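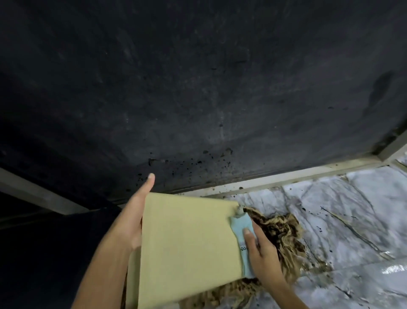
A member from Dauda wrote to the list on 2019-09-10:

> I read the draft of the new ward boundaries two times and I still do
> not understand why our side of the river must vote with Hatonton.
> The report says each ward should have near to 4,000 voters. Fine, but
> we lose our own councilor for this. Has anyone asked the county for
> the working papers? And is it too late to object?

It is not too late. The period for objections is open for 14 more days, and a letter by ordinary mail is accepted if it arrives before the last day. You do not need a lawyer and you do not need to use the county form, although the form makes it easier for them to register your letter.

On the working papers: I asked for them in spring and received one table only. According to this table, the old Dauda ward has 578 voters fewer than the target. The county says this is too large a difference. I am not against the rule, but the same table shows that Plomia has almost the same difference and its ward stays as it is. I would like to hear the reason for this, and until now I have not found it in any document.

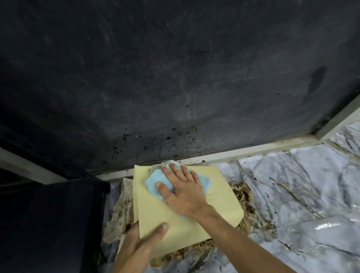 So in my letter I asked for two things. First, that both wards are treated by the same rule. Second, that the public hearing is held also on our side of the bridge, and not only in the Hatonton town hall in the middle of the afternoon, when most people are at work. The old school in Dauda is free in the evening and it has enough chairs.

If you want to sign together with your neighbors, please know that a petition needs 20 signatures with full address. Without the address they do not count it.
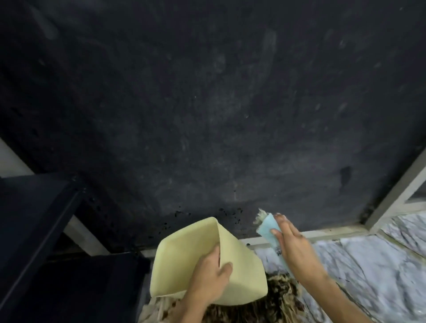
Triltent wrote to me off the list that the council cannot change the map at all, it can only send a comment to the county, so we should send our letters to both offices. I think this is correct. I will put the two postal addresses in a separate message, so that they are easy to find later in the archive.

With kind regards from Dauda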